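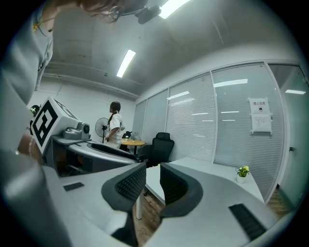 FOR IMMEDIATE RELEASE
November 20, 2005

Clason Opens Second Clothing Alteration Shop in Dakico

Clason, the family-owned tailoring and alterations company, has opened a second shop at 598 Lau Street in Dakico. The new shop takes in hems, zippers, linings and coat repairs, along with fittings for wedding and formal wear.

The Dakico shop has five sewing stations and two fitting rooms. It replaces the drop-off counter Clason ran inside the Grornero dry cleaners, which closed in September. Customers who left garments at the counter can pick them up at the new address with their original ticket.

"Most of our Dakico customers were waiting a week for a pair of pants because everything had to be driven to the main shop and back," said Napaporn Rattanakul, owner of Clason. "Simple hems will now be ready in two days."

The shop is managed by Tiburcio Nava, who has worked for Clason as a tailor for 11 years. Heino Avotiņš will handle leather and heavy outerwear at both locations.

Clason completed 940 alterations through the Grornero counter in its last year. The company expects winter coats to make up much of the work through February.

Prices are the same at both shops. Fittings for formal wear are by appointment. No appointment is needed for other work.

The shop is open 9 a.m. to 6 p.m. and is closed Sundays and holidays.

Contact:
Prasetyo Oei
Clason, Dakico shop
598 Lau Street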